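How do you keep a butcher-block counter usable when everything lives on it?
Posted in Kitchen & Home

koltitz_kitchen
We moved into a place in Citerby in June and the kitchen has a butcher-block counter with a double sink set right into it. I love it, but we have almost no cabinets, so the microwave sits out, plus mugs, bowls, leftovers containers, water bottles, the dish rack, all of it. By Monday night I can't find a spot to chop an onion! Do I get a shelf for the microwave or just own less stuff? I'd like to keep it under $200. Also wondering if I'm ruining the wood by leaving wet mugs on it.

Uysal59
Own less stuff. We went down to 2 mugs per person and never looked back.

restness
I've had butcher block for years, so here's my two cents. Leave the microwave where it is if there's an outlet behind it, but keep the counter in front of the door clear, because that's where you set down hot bowls. Ours turned into a mug parking lot and I was forever shuffling things to get the door open. Stack the bowls near the sink (they go there anyway) and give the lidded containers one corner – not three. Soap and spray bottles can live behind the faucet.

As for the wood, a wet mug for ten minutes is fine. Overnight is what leaves the gray rings. If you already have some, sand lightly with 200 grit, go with the grain, wipe off the dust and oil it. I did the strip by my sink that way and it took one evening, most of it waiting around. Skip olive oil, it goes sticky and smells funny after a while.

And I'd hold off on the shelf until you've tried moving things for a week or two. I bought one and it's in the garage now.
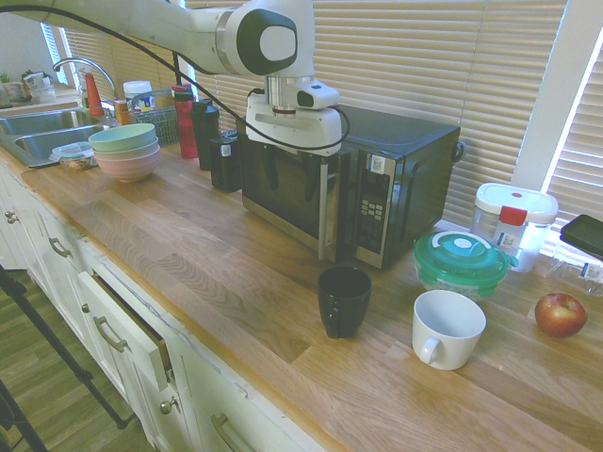
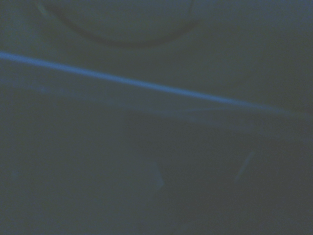 koltitz_kitchen
Thanks, trying the corner thing tonight. What kind of oil do you use, and how often?

restness
Plain food-grade mineral oil, once a month, and a bit more often right next to the sink. Put it on before bed, let it soak in overnight and wipe off whatever's left in the morning with an old T-shirt.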